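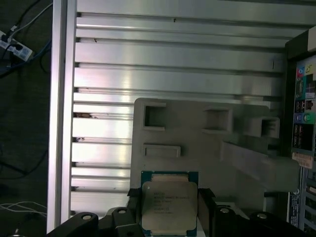
Who we are > The bench > About the gripper shop

June, by Viera Jelínek

Hi, I'm Viera, and I run Parden, which is a small company that tries out grippers, arms, wrist cameras and controllers for people who are thinking of buying them. You send us your part, we put it in front of a few different setups, and you get back a plain report with our opinions in it (we do have opinions, sorry, they come with the service).

I started this after eleven years of buying automation gear for other people and getting it wrong a fair amount of the time. Every catalog gives you grip force and stroke and payload, and those are fine numbers, but my parts never seemed to have read the catalog! They were thin, or shiny, or they had something delicate on the bottom that you really didn't want a finger anywhere near. So I rented a room, bought a used arm, and began keeping notes.

These days there are 4 of us, and most of our work is computer hardware. Refurbishers and server people come to us with processors, memory, cards, fans, all the stuff that gets pulled out of one machine and put into another. I love this work. A processor looks like the easiest thing in the world to pick up, it's a flat square, what could go wrong? Well, you want to hold it by its edges and nothing else, you want it level when it goes down, and the fingers have to open without nudging it sideways once it's sitting there. Get one of those wrong and you've got a very expensive coaster.

For every gripper we do the same basic round. Pick from a fixture, carry, place, let go, back off, and then again, 300 times, with the same part and the same person watching. After that we get meaner. We move the fixture a little. We change the lights. We swap the finger pads and see whether the ranking changes, and quite often it does, which drives the makers a bit nuts.
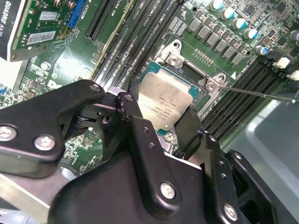 Motherboards are where the rankings really get shaken up. A hand can be lovely on an open table and then have no room at all once there are memory slots on two sides and a graphics card leaning in. The Tullari fingers, for example, were my favorite for months on bare trays, and on a full board I'd now take the Krajčí pads, which are slimmer and a lot easier to see past. That matters more than I used to think. If the wrist camera mostly sees knuckles, your controller is guessing, and so is the poor person trying to work out what went wrong afterward.

Controllers get the same treatment. We run each one on the same arm with the same hand, so you're comparing the thing you're paying for. The Horneto is the one we reach for when the last little bit of travel has to be slow and soft, though the menus on it are a trial and I've told them so, twice, with screenshots.

A few things people ask before they write. We don't sell grippers and we don't take commission. Makers can lend us gear, and they get to read the report when you do. A standard comparison covers up to 40 parts of one type, and we'd like a few spares you don't mind losing. If you want to come and watch, please do, we're here most days and Saturday mornings too, and there's decent coffee.

Send me a note with what your part is, how it sits now and where it needs to end up. Photos help a lot, even bad ones from your phone.

Filed under: About us, Robot hands, Bench testing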